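The long wait at the Skedlow permit counter

The union that speaks for Skedlow's city workers has read the mayor's staffing review from cover to cover, and it has come back with a reply nearly as long as the review itself.
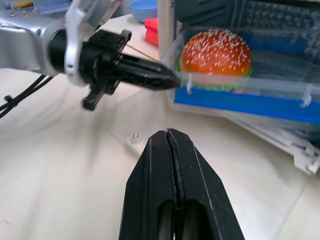

At the heart of the quarrel is a single number. The review, written by the consulting firm Fultico, says the city could do without 282 of its 3,000 jobs and that most residents would hardly feel it. The union says Fultico counted people on parental leave as if they were spare hands, and counted 16 posts in the water office that have been empty since March.

I spent a morning at the permit counter on Berisha Street, and I have to say I came away fond of the place. The line was out the door by 8:30, and the clerks — there were fewer of them than there were windows — kept up a steady, good-humored patter while they hunted for missing forms. One woman wanted to put a porch on her mother's house and had already been in twice. She brought a sandwich this time.

The mayor's office says the review is only a starting point, and that a 30-day comment period will give everyone a fair say. The union would like twice that, along with a look at the worksheets behind the report. Fultico says those belong to the city, and the city says it is still checking. The council takes it up next month, in the old Zosine Hall, where the seats are hard and the meetings tend to run late.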